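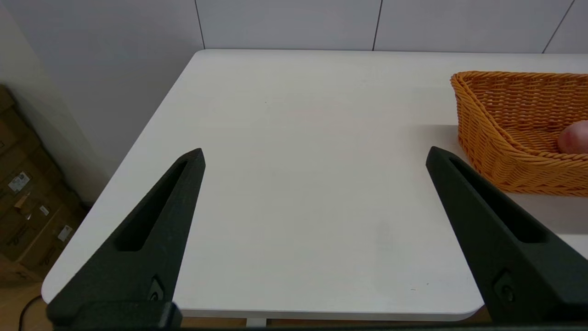 According to Sverre Brekke, a species can be lost from a river for twenty years before anyone with a budget notices, and the first record of the loss is usually a line in somebody's field notebook. His remark was made about the freshwater mussels of the Trakham basin, and it introduces the two problems treated in this chapter: how decline is detected, and how much of it has already taken place when detection occurs.

## 7.1 Decline in long-lived animals

Freshwater mussels are among the longest-lived invertebrates. In several species, adults survive for many decades, and a bed may look healthy on casual inspection long after reproduction has stopped. The adults filter water, hold their position in the gravel, and die slowly. A population of this kind is called *functionally extinct* when it contains living individuals but no longer replaces them.

The life cycle explains the delay. Larvae, called glochidia, are released into the water and must attach to the gills or fins of a suitable host fish. After a period of weeks or months they drop off and settle in the streambed as juveniles. Failure at any of these stages ends recruitment:

- the host fish is absent, often because a dam blocks its passage;
- fine sediment fills the spaces between stones and cuts off oxygen to the juveniles;
- flow is too low or too irregular during larval release.
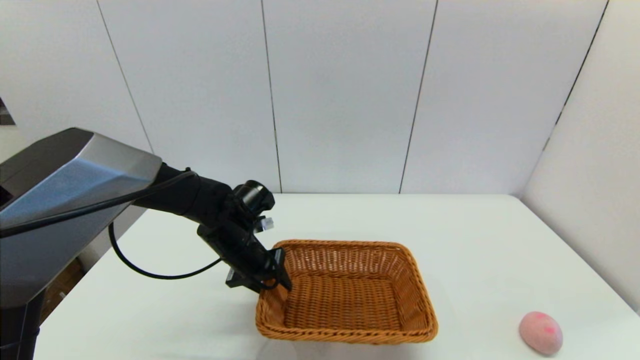
Adults tolerate many of these conditions, at least for a time. A survey that counts only adults will therefore report a stable population during the years when intervention would be most effective. For this reason, size distribution is recorded along with abundance. A bed in which all shells fall in the largest size classes should be treated as declining, whatever its density.

## 7.2 The Lodby reach

The Lodby reach of the Trakham was surveyed by Smaranda Vlad and Guido Piras in November, at low water. They searched 80 quadrats by hand, with sieving of the substrate to recover buried juveniles, and found 100 live mussels. Of these, 82 belonged to the largest size class and 2 to the smallest. The remaining 16 were intermediate.

Two readings of these figures are possible. The first is that recruitment has nearly ceased. The second is that juveniles are present but were missed, as small individuals are harder to recover even with sieving. Vlad and Piras favored the first reading, on the grounds that the same method had recovered juveniles readily in a tributary upstream of the Petersen weir. Ginevra Cattaneo has argued that the tributary has coarser gravel, which sieves more cleanly, and that the comparison is weaker than it appears. The question is taken up again in Section 7.5, where detection probability is defined.

## 7.3 Terms used in this chapter

*Recruitment* is the addition of new individuals to a population through reproduction and survival to a stated age or size. *Extinction debt* is the number of species or populations expected to disappear as a result of past changes, even if no further change occurs. *Host limitation* is a condition in which larvae are produced but too few host fish are available to carry them. These terms describe different things and should be kept separate in written answers and in survey reports.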